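Clukoda Sorting Kit: Bench Review
Rekha Srivastava, November 2023

Clukoda sells the Sorting Kit as an add-on for labs that already own an arm and a five-finger hand. The box holds a calibration board, a license key, a printed quick-start card and a USB stick with the 326-page manual. There is no arm, no hand and no camera in it. The license covers one workstation and costs $369 per year, with updates included for the same period. I have been running it since June at our Trorkcombe lab.

Installation

The installer runs on a stock Linux desktop and took 17 minutes, most of it spent fetching the grasp models. Arm drivers are selected from a list. Ours was there; a colleague's older unit at Erkthorpe was not, and support told him to write his own bridge. The bridge interface is documented in an appendix and looks manageable for anyone who has written a driver before.

Calibration is the best part of the package. You place the board in six poses, confirm each one, and the software reports the residual error per pose so that a bad one can be redone alone. The previous tool we used, from Katiyar, threw away the whole set if one pose failed.

Pick tests

The kit reads a label on the work surface and matches it to a category, then runs picks on whatever it finds in the container next to that label. Labels can be printed or handwritten. I used plain paper and an ordinary thin black pen for nearly all of my tests, and block letters and lowercase script were both accepted. Slanted writing is fine up to a point -- past 40 degrees the reader starts asking for confirmation.

For the fruit category I kept to a wicker basket on a white table. Wicker is a fair test of any grasp planner: the sides flare, the rim is uneven, and the hand has to get its fingers down inside without catching the weave. Clukoda's planner approaches palm down with the fingers curled. 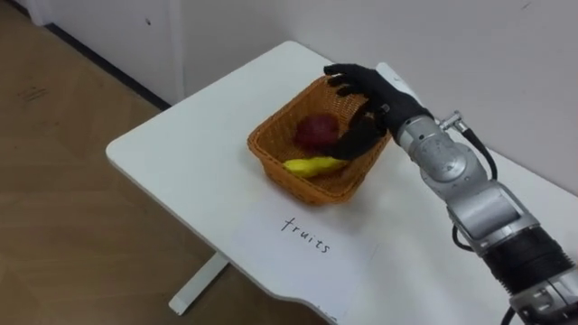
Grasp quality

Round items are handled well. The planner centers the hand, closes evenly and lifts without much rotation. Long items are less consistent, particularly when they lie along a side wall, where the planner sometimes picks an approach that leaves one finger no room to close. Setting "wall clearance" to high fixes most of this at the cost of a slower approach.

Force limits are set per category and cannot be set per item. That is a real gap for fruit, where a soft plum and a firm apple end up sharing one value. I set the limit for the softest item and accepted a few drops on the heavier ones.

Software

The interface is plain and responsive. Logs are written as text, one line per event, and are easy to search. The replay viewer is less finished: it has no frame stepping, and it loses its place when the window is resized. Cable routing is not modeled at all, so if your hand has an external lead, leave slack and set the wrist rotation limits by hand. Page references in the quick-start card point to an earlier edition of the manual.

Verdict

Worth the price for a lab with a supported arm and a need for labeled sorting on a table. With an unsupported arm, read the bridge appendix before ordering -- it is a free download. Clukoda says per-item force limits are planned and gives no date.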